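Ticket 1386
Site: Stindport, returns bench
Opened by: Hongmei Shao
Priority: was Low, changed to Normal (by me)
Status: Open, waiting on vendor

Summary: arm on the returns bench stops mid-cycle when operator reaches into the sort box. Needs a person to clear it every time.

Log

Thursday 7:40
First stop of the shift. Operator reached over to straighten the box, arm froze, amber light. Cleared from the laptop, restarted, fine.

8:05
Same again. Different operator. Log just says HOLD 14, no other text. Looked up 14 in the Trilau manual, it says "operator zone". Great, which zone. Manual has one drawing and it's for the old bench.

8:50
Called Becerra support. On hold, then told to update and call back. Updated. Took 13 minutes and the bench was down the whole time so people went back to sorting by hand. Faster for small packets to be fair.

9:30
After update: worse. Now it holds when you touch the box at all, even the back edge. Before it was only the front. Rolled back.

10:15
Tried moving the box closer to the arm side. No change. Tried turning it round so the printed side faces the operator. Arm didn't find the slots. Turned it back.

11:00
Sat with the bench crew to see how they really use it. The procedure says hands off while arm is live. They can't work like that — the cardboard slides, so somebody is always holding a corner. Kostska wrote the procedure with a fixed tray in mind and we never got the tray. Nobody updated it after.
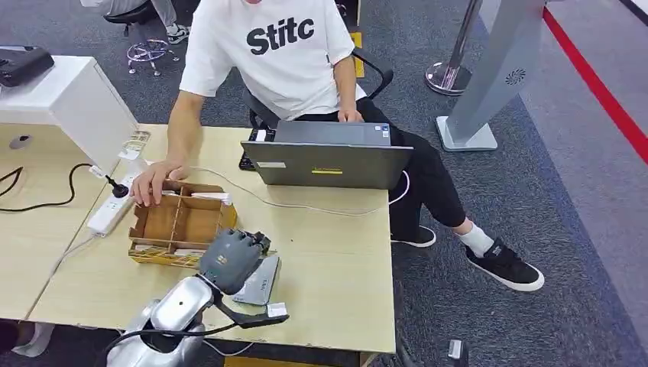
Attachment 1: hand on rear left corner of box, arm at front right corner. Laptop on bench.

11:20
So two things here, don't merge them please.

A) The hold. Might be a correct hold, just set too wide. Vendor to tell us what the zone is in inches and if we can shrink it at the back only. NOT turning it off. I got asked twice this morning and the answer is no.

B) The box. Needs something under it or around it so it stays put. Rubber mat first, cheap. Then nobody has to hold it and A maybe goes away by itself.

12:10
Also from the crew, putting it here so it doesnt get lost:
— they used to rotate off returns after 2 hours. Since the arm went in they get left on it all shift, supervisor figures it's "just watching". It is not just watching, it's clearing holds and feeding and watching.
— clearing needs the laptop login and only two people have it. Everyone else shouts across.
— count target was raised in March before anyone had run a full week on it.
Not a tech issue, but it's why they reach in early. They're trying to make the number. Passing to shift lead, want a reply in this ticket and not in the hallway.

1:35
Mat from stores under the box. Ran 30 cycles, one hold, and that was me leaning in on purpose to check it still trips. It does, good. Box crept a little toward the operator but no one had to grab it.

2:20
Becerra called back. They want the hold log and a photo of the bench. Sent both. Asked for zone drawing for the current bench, they will "look into it". Asked again by email so its in writing.

3:00
Cable on the bench needs rerouting too, it runs right across where people work. Seperate ticket, facilities.

Next steps
Mat stays on, bench 1 only, until vendor answers on the zone.
Logins for the rest of the crew — requested, waiting on IT.
Procedure: strike the tray line, I'll do it tomorrow.
Rotation: shift lead to reply.

If it holds again, write down the time and where your hand was. No one's in trouble for it, I just need the pattern.

H. Shao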